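Guardar peluches e brinquedos de quarto em caixas de cartão

Dicas da casa – quarto e arrumação
Atualizado em 06/10/2018

Em setembro costumamos rever o que anda espalhado pelos quartos. Os peluches são quase sempre o maior volume: ocupam a cama, escorregam para trás das almofadas e acabam no chão. Uma caixa de cartão resolve o assunto por uma estação inteira, desde que seja bem escolhida e bem fechada.

Escolher a caixa

Uma caixa de cartão canelado simples chega para roupa de cama leve, peluches e brinquedos de pano. Não vale a pena comprar caixas de plástico para tudo. Passe a mão pelo fundo e pelos cantos: se o cartão cede ou cheira a mofo, vai para a reciclagem. Os cantos um pouco amassados não fazem mal, mas um fundo que já foi molhado abre ao primeiro peso.

As nossas caixas vieram da Biltavstead, modelo 1261, vendidas desmontadas. Também servem as de encomendas antigas, depois de retiradas as etiquetas e a fita velha. Para tirar a fita sem rasgar o papel, puxe-a devagar e rente ao cartão. O calor de um secador ajuda quando a cola está seca.

Se a caixa tiver recortes para as mãos ou entalhes nos topos, tape-os por dentro com um quadrado de cartão. O pó e as traças entram por aí.

Onde trabalhar

A cama é a melhor bancada do quarto. Tem altura razoável, não obriga a dobrar as costas e dá espaço para separar as coisas à volta da caixa. Estenda primeiro um lençol que já vá para lavar, porque o cartão larga pó e por vezes traz areia no fundo. Um tecido estampado disfarça o pó mas não o evita – sacuda-o à janela no fim.

Ponha a caixa do lado oposto àquele onde está de pé e deixe livre a parte da frente. É aí que se dobra, se limpa e se decide o que fica.
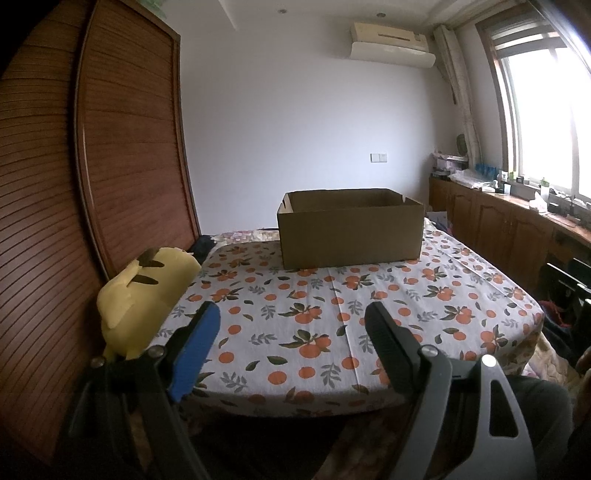
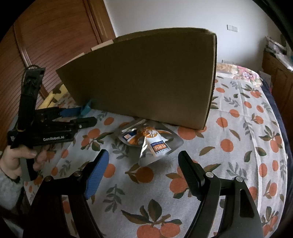

Antes de encher, monte o fundo como deve ser. Dobre primeiro as abas curtas, depois as compridas, e passe uma tira de fita ao longo da junta, com a largura de uma mão a subir de cada lado. Uma segunda tira atravessada reforça o meio. Usamos fita Stustent de 75 milímetros; a mais estreita também serve, mas pede duas passagens.

Limpar antes de guardar

Nada entra na caixa sem ter sido limpo. Nos peluches, leia a etiqueta. Os que podem ir à máquina lavam-se dentro de uma fronha atada, em programa delicado, e secam à sombra, bem abertos, durante pelo menos um dia inteiro. Os que não podem ir à máquina aspiram-se com a escova de estofos e limpam-se com um pano húmido, no sentido do pelo.

Para nódoas pequenas, misture 32 mililitros de detergente para lãs em 1000 mililitros de água morna, bata até fazer espuma e aplique só a espuma, com uma esponja. Retire com um pano limpo. Experimente antes numa costura escondida, sobretudo nos tecidos amarelos e vermelhos, que desbotam com facilidade.

Apalpe o enchimento antes de guardar. Por fora o peluche pode parecer seco e ter ainda água no meio, e numa caixa fechada isso dá cheiro em poucos dias.

Bolsas transparentes

As peças pequenas perdem-se no fundo. Roupas de bonecas, laços, pilhas soltas e cartas de jogar ficam melhor numa bolsa de plástico transparente, que se reconhece sem abrir. As embalagens em que vêm as fronhas ou os pijamas podem ser reaproveitadas para isto. Nos peluches, pelo contrário, evite o plástico fechado: o tecido precisa de respirar, e um saco de algodão protege o suficiente.

Retire sempre as pilhas dos brinquedos antes de os guardar. Se uma verter, limpe os contactos com um cotonete e um pouco de vinagre, e deixe secar com a tampa aberta.

Encher e fechar

O que pesa vai ao fundo, o que é mole vai por cima. Não comprima os peluches com focinho rígido ou olhos de vidro. Preencha os vazios com meias ou toalhas pequenas em vez de papel de jornal, cuja tinta passa para os tecidos claros.

Um saquinho de lavanda ou um pedaço de cedro chega para uma caixa média. As bolas de naftalina ficam de fora quando se trata de brinquedos.

Escreva o conteúdo em dois lados, nunca só na tampa. Numa pilha, a tampa não se vê. Usamos o marcador grosso da Skjelbred, que não repassa no cartão.

As caixas guardam-se no alto do roupeiro ou debaixo da cama, longe de paredes exteriores e da saída do ar condicionado. No chão, ponha por baixo duas ripas de madeira. Volte a abri-las passados seis meses, mude a lavanda e veja se o fundo continua firme.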